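Keeping the Arms Honest
How one two-arm training cell at Nermont gets through its week
June 4, 2021

The cell at the back of the Nermont building starts its day with a flashlight. Before either arm gets power, the technician on duty walks the cables from the floor up to the wrist, looking for shiny spots. A shiny spot means the jacket has been rubbing on something, and a jacket that rubs for a week will wear through in a month.

The cell has 2 arms on one white table, and its work is simple to describe. People steer the arms through small household jobs, mostly putting things into containers and taking them out again, and the recordings go to a software group on the floor above. A full shift gives 330 recordings when nothing goes wrong. The arms themselves are sturdy. What takes up the staff's time is everything bolted, clipped or plugged into them.

Cables come first. On the first version of the cell they were tied down tight along each arm, which looked neat and pulled the connector out of its socket whenever the wrist turned all the way over. The crew then went too far the other way and left so much slack that a loop caught on a container and dragged it off the table. The current rule is a loose arc near the wrist, clipped above the last joint, with enough length for the wrist to turn through its full range. The clips come from Ondier. They are cheap, they crack in the cold months, and there is a drawer full of them.

Next are the wrist cameras. Each one sits on a small bracket held by two screws, and the screws back out. Thread locker helped, but it made swapping a bad camera a half-hour job, so the crew went back to plain screws with a paint mark across each head. If the two halves of the mark don't line up, the screw has moved and the camera has to be calibrated again. Calibration takes 11 minutes with the printed board, longer if the board has curled.

The fingers wear too. They are replaced as a pair after 800 hours, even when one of them looks fine. A worn finger against a fresh one closes off center, and the people steering start correcting for it without knowing they're doing so. Those corrections end up in the recordings. The group upstairs noticed this before the technicians did - a week of grasps that all drifted a little to one side - and it took two days to trace it to a single finger that had been swapped by itself.

Containers get more attention than a visitor might expect. The cell started with plastic bins, which slid when an arm touched them. The wicker kind grips the table better, but its rim gives under pressure, and an arm that leans on the rim can lift the far side. So the force limit on the steering arms was brought down in steps until a basket would stay put under a finger resting inside it. The limit is written on a strip of tape by the power switch, along with the limits that came before it, crossed out. 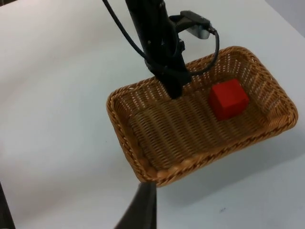
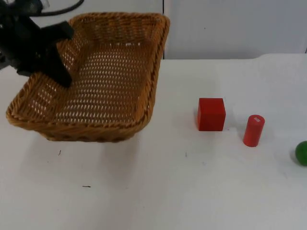 Basket work on the white table, with the red cube in both views.

Starting positions are the other daily chore. If the objects always go down in the same place, the software learns the place and little else. The crew uses a sheet from a scheduling tool called Plusik that tells them where to put each item before a run. The sheet is taped to the side of the control cart. Operators used to skip lines when they were in a hurry, so now they initial each one.

The table gets wiped at lunch and at the end of the shift. Crumbs and specks don't bother the arms, but grit under a basket changes how it slides.

Repairs bigger than a clip or a finger go to Lindqvist, the shop across the lot, which keeps one spare wrist on a shelf. Changing a wrist takes most of a morning. The old one comes off with its cable still attached, the new one goes on, and the arm is run through its joint limits at low speed with one hand on the stop button. After that the cameras are calibrated, the force limit is checked with a spring scale, and the first ten recordings are thrown out.

The logbook is paper. There was a shared spreadsheet for a while, but it meant taking gloves off to type, and entries got left for later and then left out. The book hangs from a string on the cart. Most entries for this spring are one line long: clip, clip, left camera screw, clip, new fingers both sides. The next wrist inspection is set for the end of June.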